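Flunoro packing trial: progress report and equipment plan
To: Graça Torres, Grernum
From: Idalina Valente
6 January 2023

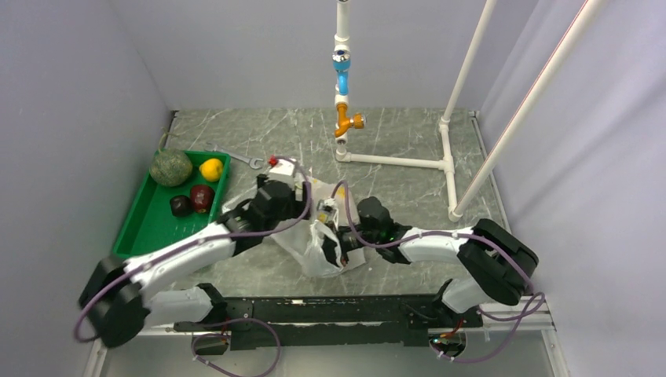

You asked for two things before the next payment is released: an account of where the trial stands, and a view on whether we should go ahead and buy the second two-arm cell from Vieira. The first is easy enough. On the second my answer is no, or at least not yet, and I would like the money held where it is until we have spoken.

Where we are

The August plan had three tasks in it. Opening a bag and holding it open, putting loose fruit into the bag, and moving the full bag to a crate. We are still working mainly on the first one. The plan gave it a month, which I signed off, and I should have argued.

Thin plastic bags are a poor match for two grippers. A melon has a shape and keeps it. A bag has a different shape every time you put it down, and one arm pulling at it undoes what the other arm has set up. In the last block we ran 200 attempts. A good attempt ends with the mouth of the bag wide enough to take the fruit, with both arms still holding on. We had 31 of those. The December summary from Vieira's support desk called this "encouraging", and it is better than the block before, but I would ask you to put the two numbers next to each other before you repeat the word to anyone.

The fruit is in better shape. The arms can pick a lemon or an apple out of the green tray without much trouble. The plum is slower and the melon is close to the limit of what the grippers will close on, so a larger melon would be out of the question with the present fingers. I don't regard any of this as progress we paid for. The arms could pick up an apple when they arrived.

Moving the full bag hasn't been started.

What has been spent

The cell itself, the arms and the first year's support came in at the agreed price. The overspend is all in small things: gripper fingers, cable ties and sleeves, a replacement for a cable that got pinched, and a great many bags. We had no line in the budget for any of them. I have put the overspend at 17 per cent of the running costs, and the receipts are in the shared folder under Fliltus, which is the old project name and which I haven't had time to change.

Staff time is also over, and it doesn't show in the figures because the hours were booked to general lab work. I'd like to stop doing that. If the cell needs someone beside it to set up each attempt, that person is part of what it costs.

The case for a second cell

Vieira's proposal is that a second cell would double the number of attempts and so halve the time to a working bag task. They are offering 25 per cent off the list price if we order by the end of the quarter.

I have read it twice and I can't find the part that deals with why attempts fail. We are not short of attempts. We are short of a good reason to think that the next 200 will go differently. Our notes point mostly at the grip itself: the fingers take hold of both layers of the bag together, or they get one layer and lose it as soon as the other arm pulls. Two cells would do the same thing side by side.

There is also the question of what happens to the discount once the extras are added. The quoted price leaves out delivery, the enclosure, spare fingers and the second year of support. When I asked for a price with all of those in, I was sent the same brochure again. Until there is a full figure in writing I would treat the discount as a sales device.

Finally, floor space. The proposal assumes that the second cell goes beside the first. It would fit on the drawing, but you couldn't then open the access panel on either of them without moving the other.

What I would do with the money

I'd spend a small part of it on fingers. Two sets with a softer, thinner tip, and one set made to our own drawing, so that we can find out whether the problem is the hardware or the way the arms are being run. I'd want a spares line added for cables and fingers, and a proper budget line for the person running the attempts. The rest stays with you.

I would also drop the crate task from this phase. It was in the plan because it made the plan look complete, and reporting "not started" every time does neither of us any good.

If the new fingers make a clear difference over another block of the same size, I will come back and ask for the second cell myself, with a full price attached. If they don't, we should talk about whether bags are the right job for this equipment at all. Rigid punnets would be duller, and I suspect they would already be working.

What I need from you

A yes or no on the fingers, soon, as the supplier's lead time is long and the cell will be running with the old ones in the meantime.

Agreement that Vieira's offer can lapse. Their salesman has started ringing the Grernum office directly, so please pass him back to me.

A date for a visit. Please come for a whole morning and watch an ordinary run of attempts from start to finish. The demonstration clip you were sent shows one of the good ones.

Idalina Valente
Flunoro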